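Fri 23 April - bench notes, gripper compare, pour task

Golus fingers on both arms now, Bramwell pads back in the drawer.

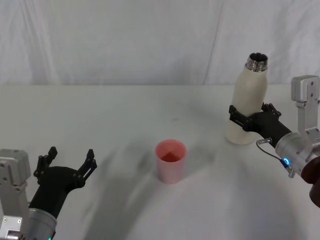 Ran the pour with the white bottle on the right arm, pink cup as target. Grip setting 176 to start. Bottle crept down in the fingers once the wrist tipped past halfway. Went to 200 and it stayed put, but teh close is slower and I had to add a wait before the lift or the controller faults.

Notched fingers do better on the round body than the flat Bramwell pads did. Pads were fine on boxes, useless here. Grip low on the bottle, below the shoulder - tried higher, it rocks.

Left arm: meant to steady the cup. Full open is wide enough to come in without clipping the rim. Cup is thin though, 200 squashes it. Needs its own limit, don't copy the right side config over!! (did this twice in October)

Red drink instead of water so the camera can find the level. Works ok from above. Lost it when the arm shadow went over the cup, need to retune exposure, or move the lamp.

Plurbridge controller log rolls over at 1,000 lines, this run was 1,082 so the first bit is gone. Raise the cap before next run.

To do
- cup limit, left
- ask Brestent about spare finger tips, lead time
- same pour with bottle half full
- wipe table, specks confuse the segmentaton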